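Reviving an old desktop tower for the family photos: worth it, and where do I start?

Posted by Fatima Uzor in Home Computing, Tuesday

Hi all! I've inherited a big old tower from my uncle and I'm ridiculously excited about it. My plan is to turn it into a home for our photos and scanned letters, 2722 files at last tally, now spread over three laptops and a biscuit tin of memory sticks. I've never had the side off a computer before. Do I buy memory first, or drives, or a whole new board? Budget is $600 and I'd love some left over for a decent scanner.

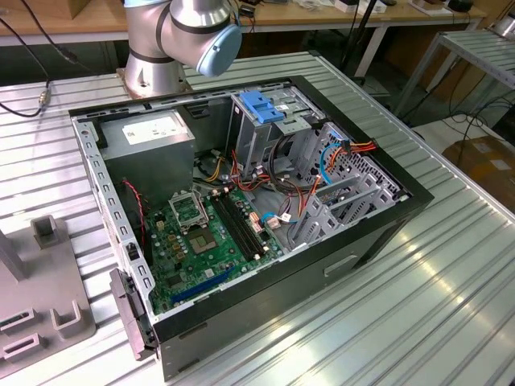

Can I reuse the memory from one of the old laptops?

Laptop sticks are shorter than desktop ones and won't fit the slots, so you'll need to get the desktop kind. Look up the board's model number before you order, as the generations don't mix either.

Hooman Vahidi
Love this project! I did the same thing in April and it's been humming away under the stairs ever since. Spend on drives first. Get 2 of the same size and have one mirror the other, then keep a third copy at a relative's place (my sister has mine in her linen cupboard). A photo archive hardly taxes the processor, so whatever suits the board will be plenty, and second-hand is fine. I wouldn't go second-hand on the drives, though.

For the sorting I use Lokent, which is free and finds duplicates brilliantly. It turned up 1011 of them in my lot, mostly the same blurry colour shots of our dog at the beach! Go by year first, then by event, and don't agonise over names.

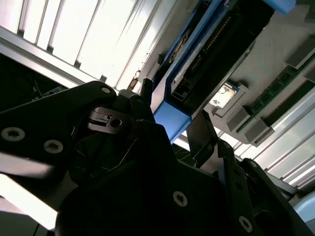 Vija Avotiņš
Can I put in a word for labelling before you copy anything? I merged everything in one evening and lost track of which scans came from Mum's side, and I'm still untangling it. Otherwise I agree with all of Hooman's advice.

Nnamdi Jibrin
just buy a Plutell box and be done with it

Cosimo Pace
A ready-made box is fine, but you'd miss all the fun! Some practical bits from me. Switch off at the wall and pull the plug before you open it. Touch bare metal on the case before you handle any parts. Take a phone picture of the cables before you unplug them. Older cases often hold their drives in plastic trays, so hang on to every one you find, they're a pain to replace.

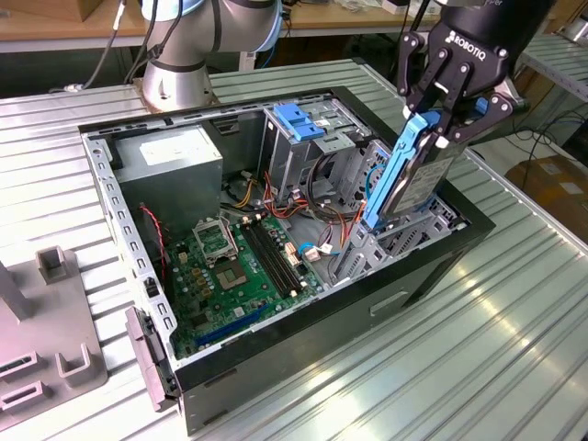
3.5-inch hard drive in its blue caddy

And get the scanner! Letters are so much nicer to read at a proper size, and the grandkids can zoom in on the handwriting.

Related topics
Naming scanned letters so you can find them later
Lokent keeps skipping one folder
Quiet fans for an old case
Has anyone moved photos off a Grorkia frame?

We use cookies to remember your login and favourite topics. OK / Change settings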